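Table Setup for the Spring Craft Hours

27 Mar 2020 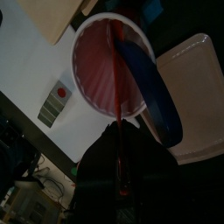 Siriporn Sombatkul wrote in after the last issue to ask for a plain list of how we lay out a work table at home, because her own table fills up in ten minutes and she ends up working on her lap. She would rather have the order things go down in than another shopping list. So this item is about the table and leaves the projects for later.

We start with a clear white tabletop. Any color will do, but small parts show up well on white, and marks are easy to find and wipe off before they set. Ours came from the Fatum sale in October and has held up fine apart from one corner.

A flat panel goes down next, toward the back. Heavy cardboard is enough for most paper work. If you cut a lot, use a thin board and replace it when the surface gets rough. Keep the panel off to one side. People tend to put it in the middle, and then everything else sits half on and half off it and tips.

The round container comes after that. One with a thick rim is easier to pick up with full hands, and a wide mouth matters more than depth. Ours is white outside and deep red inside, with faint folds running out like a paper baking cup. It takes the pieces in use at the moment and nothing else. When a step is finished, empty it before you start the next one. This is the rule that gets skipped most in our house, and it is the one that causes the most hunting around later.

Long thin items are the hard part. Sticks, skewers, dowels and brushes all roll, and a low container will not hold them upright. You have two choices. Lean them across the rim while you work, which is fine for one or two, or lay them lengthwise in a tray. A jar is fine for storage but not very good on the table, as it goes over when someone reaches past it. If you paint sticks, let them dry somewhere else entirely.

The tray does most of the work. Get the largest one your table will take, with a raised, rounded rim. A smooth inside wipes clean with a damp cloth, and a light color such as beige lets you see what is left in it. Before buying one, measure your table and leave enough room in front for both forearms. The Skekura household tray is 29 by 73 centimeters and suits a long narrow table. On a square table it hangs over the side, and you are better off with a shorter one.

Put the tray on the side of the hand you use most. If two people share a table, it goes between them and the container moves closer to whoever is doing the assembling. Children usually do better with a tray each, even if they are small ones.

Keep to strong colors for anything that gets moved often. A dark blue piece is hard to lose against white or beige. Clear plastic lids and white caps are the worst, and we have thrown out more than one with the scraps.

On lighting, put the lamp on the opposite side from your working hand. Otherwise the near end of the tray falls in your own shadow, and that is where the small parts collect.

Clearing up takes us less time now that it follows the same order backward. Sticks first, then whatever is in the container, then the tray. The panel is wiped or shaken over the bin and stands behind the cabinet until next time. If a project has to stay out overnight, move all of it into the tray and lift the tray onto a shelf. It is worth checking that the shelf is deep enough before the tray is full.

A few notes from the mail. Sarkavell has stopped carrying the round containers with the thick rim, but Sugawara still has them under item 1113. Felt pads under the tray stop it from sliding on a slick top. Stick-on ones peel after a while, and a strip of shelf liner cut to size does the same job.

The next issue will cover drawers and how to divide them. Please send measurements along with your questions, inside width and depth, and say whether the drawer pulls out all the way. We have room for 30 letters and will answer the rest by mail.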